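## 3 Materials and Layouts

The layouts studied were built from green and red bars lying in a deep grey metal bin on a pale wooden tabletop (Figure 1).

**Figure 1.** The bin on the table, with two green and three red bars visible inside it.
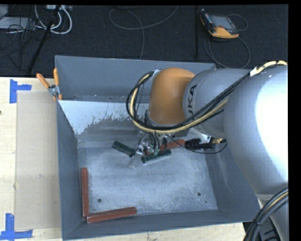 ### 3.1 The bin

A single bin was used for the whole study. Earlier work at Plindport had used several bins of the same nominal size, and the differences between their floors turned out to be larger than the effect being measured (Nair, internal report). Small dents and a slight bow in the floor change where a bar comes to rest, and a bar that lies across a dent will rock when touched. We therefore kept to one bin, marked its underside so that its orientation on the table could be repeated, and checked the floor with a straight edge at the start of each session. The departure from flat never exceeded 5 mm.

The bin was neither lined nor cleaned with solvent. Dust was brushed out between sessions with a dry brush. A lined floor was tried in August and dropped, as the liner crept towards the walls over repeated fills and took the bars with it.

The walls matter more than their small share of the surface would suggest. A bar that reaches a wall tends to stay there, either flat against it or with one end raised. Both positions are hard to clear by hand. We treat wall contact as a property of the layout and record it for each bar separately (Section 3.4).

### 3.2 The bars

The bars were supplied by Adlow in two colours. Colour was used only to tell the two groups apart in the records. Red bars formed the group that was placed first and green bars the group that was added, except in the reversed series described in Section 3.5. All of the bars were weighed on receipt, and any whose mass fell outside the supplier's stated tolerance were returned.

Bars with chipped corners were withdrawn. A chipped corner lets a bar settle at an angle that a sound bar cannot hold, and a few such bars in the pool were enough to shift the distribution of resting angles in the pilot series. Withdrawn bars were replaced from the same delivery. No bar was repaired.

### 3.3 Filling procedure

Each layout was made by the same operator in the following order.

1. The empty bin was set on its marks on the table.
2. The first group was tipped from a shallow tray held level with the rim, with the long side of the tray parallel to the rear wall of the bin.
3. The bars were left to come to rest and were not touched.
4. The second group was tipped from the opposite side in the same way.
5. The layout was recorded before any bar was removed.

The tray was tipped in one movement. If a bar caught on the lip of the tray and fell late, the layout was discarded and the fill repeated. Fills in which a bar left the bin were also discarded. No attempt was made to spread the bars evenly, and the bin was not shaken at any stage. Shaking produces flatter and more regular layouts, as is well known from the packing literature, but it does not correspond to the way in which bins of this kind are loaded in a stockroom.

The number of bars per layout was kept low. With a full bin, the lower bars are hidden and their positions have to be inferred, which would have added a source of error that we had no means of checking. At the fill levels used, nearly all bars rest on the floor of the bin and only a small share lie across another bar.

### 3.4 Recorded quantities

Four quantities were recorded for each bar: the position of its centre on the bin floor, the angle of its long axis to the rear wall, whether it touched a wall, and whether it touched another bar. Positions were read to the nearest 5 mm. Angles were folded so that the two ends of a bar were treated as equivalent.

Contact between bars was recorded as a pair, and the type of contact was noted as side to side, end to side, or crossed. Side-to-side contact proved the most awkward to judge. Two bars lying close together and almost parallel may touch along their whole length, at one corner only, or not at all, and the difference is not always clear from above. Where the operator could not decide by eye, a feeler strip of thin card was slid between the bars. If the card passed freely, no contact was recorded. This step was always left until last, as the card could disturb the bars.

The gap between neighbouring bars was measured at its narrowest point. Gaps wider than a bar's own width were recorded as open and were not measured further. A pair of bars with an open gap between them can be treated as independent for the purposes of the analysis in Section 4.

### 3.5 Reversed series

To check that the order of filling, and not some difference between the coloured groups, accounted for the results, a second series was run with the green bars tipped first. The procedure was otherwise unchanged. The two series were carried out in alternating blocks of 6 layouts, so that gradual changes in the surface of the bin or in the handling of the tray would fall on both alike.

### 3.6 Exclusions

A total of 748 layouts were made. After removal of late falls, bars lost over the rim, and layouts with incomplete records, 599 remained. Late falls were by far the most common cause of exclusion and were concentrated in the early blocks, before the lip of the tray had been smoothed. Excluding the early blocks altogether did not change the direction of any result reported below, although the interval on the share of wall contacts became wider.

Records were entered on paper at the table and copied into the Drernham database at the end of each session. A second reader compared each copied record with its paper sheet. Disagreements were settled by returning to the sheet. Where the sheet itself was unclear, the layout was excluded and counted as incomplete.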